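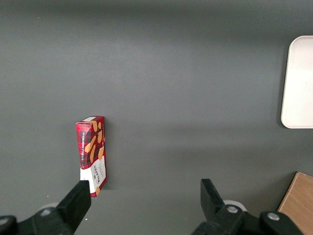 Udden with its fingers open next to the Walkers box, seen from the wrist camera.

Udden arm, progress report to the Adotell small grants desk
Jan 29, 2018

Hello again from the Sondby workshop! The form asks for "activities, spending, difficulties and next steps", so that's more or less the order I've gone in, although the difficulties have leaked into everything else. I hope that's okay. Last time you said you liked the long version.

Where the arm is now

Udden moves, all its joints turn, and it can find its way to a spot on the table and open and close its fingers when it gets there. In my last report it was a base plate and a bag of bearings, so I'm pretty happy. It lives on the gray table at the back of the shop, and I've been allowed to leave it set up between sessions, which has saved me an enormous amount of time. (Before that I was unbolting the whole thing every evening and then recalibrating it the next time I came in, and half my hours went into that.)

The big job since fall has been the wrist. My first design had the camera on a post beside the table, looking down at everything, and it worked fine until the arm reached for something and put its own elbow in the way. Moving the camera to the wrist meant a new bracket, a longer cable and a lot of swearing at cable ties, but now the fingers are always in view and I can see what they're about to touch. The view is wide, too. I get plenty of table on both sides, enough that I can have a tray off to the right and still see the edge of it while the arm is busy with something on the left.

The fingers have been redone as well. The old ones were long and skinny and they flexed like salad tongs. These are chunkier, flat across the top and slanted on the inside, and they hold their shape when I lean on them. I had the mounting pieces drilled by Stergiou, the small machine shop across the parking lot, after I'd ruined my own by drilling the holes a hair too far apart. They did a lovely clean job and it was worth every cent. I'd budgeted nothing for outside machining, so you'll see that as a new line below.

What it's picking up

You asked in your last note what the arm would "handle in practice", and I've been working with groceries. They're cheap, they come in all sorts of shapes, and they're what Udden is for, if you remember the original pitch: a helper arm for a kitchen counter, for people whose grip isn't what it was.

My favorite test item is a box of Walkers vanilla shortbread. It's tall and narrow, so it's a proper challenge standing up. If the fingers come in even slightly crooked they nudge a bottom corner and over it goes. Lying down it's easy. Standing, I ran it 16 times in one evening with the same starting spot and got a clean lift on fewer than half of them, which stung a bit. The red tartan is great for the camera, though! The software finds that box faster than anything else I've put in front of it, and my plain white mug is the worst of the bunch.

I've also tried a tin of tuna (too low, the fingers bump the table first), a paper bag of rice (fine, surprisingly), and a banana, which I'll report on when I feel better about it.

Money

The grant was $1000 and I've spent $794 of it. The motors were the largest part by a long way, then the camera and its cable, then the Stergiou drilling, then a pile of small stuff: screws, connectors, a replacement power supply for the one I killed. Receipts are in the envelope with the paper copy. The groceries came out of my own pocket, and I ate most of them.

I'd like to move what I had set aside for a second camera over to cover the drilling, if that's all right with you. With the wrist view working I don't see myself needing another camera this year. Please tell me if you want a separate form for that. I looked on the Adotell site and found one for equipment changes and another for budget changes, and I couldn't decide which of them this was.

What went wrong

The power supply, as mentioned. I wired it late at night and I knew better.

The longer camera cable picked up interference from the motor leads and for two weeks the picture would freeze whenever the shoulder moved. I chased that through the software before I thought to look at how the wires were run. They go down opposite sides of the arm now and the freezing has stopped. If anybody else you fund is building something similar, feel free to pass that along, it would have saved me a miserable stretch.

Shadows are still a nuisance. The shop lights are nice and even, but things still throw a soft gray shadow on the gray table, and the software sometimes decides the shadow is part of the object and aims wide. I've tried a different threshold and it helped with the box and made the mug worse. A tablecloth was suggested by more or less everyone who walked past. I tried one. The fingers grabbed the tablecloth.

And I'm behind. The plan had me lifting things into a tray by now, reliably, and I'm at lifting things, sometimes. The wrist rebuild ate the weeks I'd saved for that. I don't think it was a mistake to do it, but I should have written to you when I made the switch and I'm sorry I left it until this report.

Next

First I want the approach sorted out. At the moment Udden comes in along whatever path it likes, and for a tall box it needs to line itself up well back from the object and then slide in straight. I have that half written. After that comes the tray work, putting one thing down inside it without dropping it from a height, and then doing the same with the wooden board, which has a different surface and sits a little differently on the table.

I'd also like softer pads on the fingers. I've been testing scraps of bike inner tube and shelf liner on a spare finger at home. The inner tube grips better but leaves black marks on everything, so shelf liner is winning.

The Sondby open house is in May and I've put Udden's name down for a spot by the door. I'd love for someone from Adotell to come and see it. By then I'm hoping it can take a box of cookies from the table and set it in the tray with a crowd standing around, and I'll bring enough shortbread that people can have some.

I can send video before then if it's useful, just tell me what format your system will take. The last upload bounced back as too large and I never heard whether the smaller one got through.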